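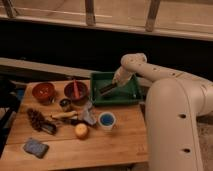
I've sold two houses and a condo in Lelton, and each time I got the listing text wrong on the first try. The last one, a 764 square foot condo over on the Storside end of town, finally taught me a way of doing it that doesn't eat a whole weekend, so I'm writing it down while I still remember.

Start with the boring stuff. Get your tax record, your floor plan if you have one, and your last HOA statement, and put them all in one folder. My monthly dues had gone up by 60 dollars and I'd been quoting the old number to people for weeks (oops). If you list a figure, copy it off the paper – don't trust your memory.

Next, walk in your own front door and talk into your phone. I mean it! Go room to room and say what you like about living there. Mine was mostly rambling about the morning light in the bedroom and how fast the pizza place gets to me, but I got three good sentences out of it, and they sounded like a person.

Now write the opening. Keep it to about 200 words and put the things buyers search for in the first two lines: bedrooms, baths, parking, the part of town. I used to open with "Welcome home" and I'm a little embarrassed by that now. Mine ended up starting with "Two-bedroom corner condo with covered parking, 5 minutes on foot from the Triton Street station." Dull, sure, but I got calls.

Then go back and cut. Take out stunning, cozy, must-see and anything in capitals. If you say "updated kitchen," say what got updated and what year. And if the windows are old, leave the windows out of the ad and put them on the disclosure form, where your state will probably want them anyway.

Read the whole thing out loud before you post. I put mine up on a Friday around lunch so people could plan their weekend visits, and I checked it on my phone too – the Wan listings site chops off everything after the first paragraph unless you tap "more." So look at where yours gets chopped and move the parking up if you have to.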